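Bench notebook, wrist view segmentation, washing-up task
April 9, 2024

Carried on from the grasp timing work. Yesterday's build of the Cestent planner kept stopping the wipe early, and the log blamed the contact estimate. I don't think it was the contact estimate. The bowl mask was shrinking in the middle of a stroke, the planner took the smaller mask as the new work area, and the path ran out.

Went back through 131 logged wrist frames with the mask overlaid. Two things go wrong. Glare off water on the tray gets labelled as bowl rim, and soap gets labelled as background, so the mask grows a tail on one side and loses its floor on the other. The old threshold on brightness is no use for either.

Changes made:
– Rim is now fitted as an ellipse from the first clear view and held for the whole stroke. Only the pose is updated.
– Blobs brighter than the rim and outside the ellipse are dropped before the planner sees them.
– Soap is its own class. Petkov labels reused, with 12 frames relabelled by hand where the foam layer of the sponge and the residue had been merged. They are close in colour and I can see why.
– Mask updates ignored when the sponge hides more than a third of the ellipse.

Replay on the old logs: early stop gone in all but 2 runs. Both of those start with the rim half hidden, so the fit is poor from the outset. Needs a look-first move before the fingers come down. Vitow has a routine for that but it assumes a fixed camera – will have to rewrite the transform.

Still to do: pad side or foam side down is set by hand in the config. Leave until May. 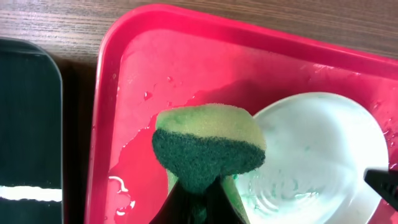 Arnar Lauritsen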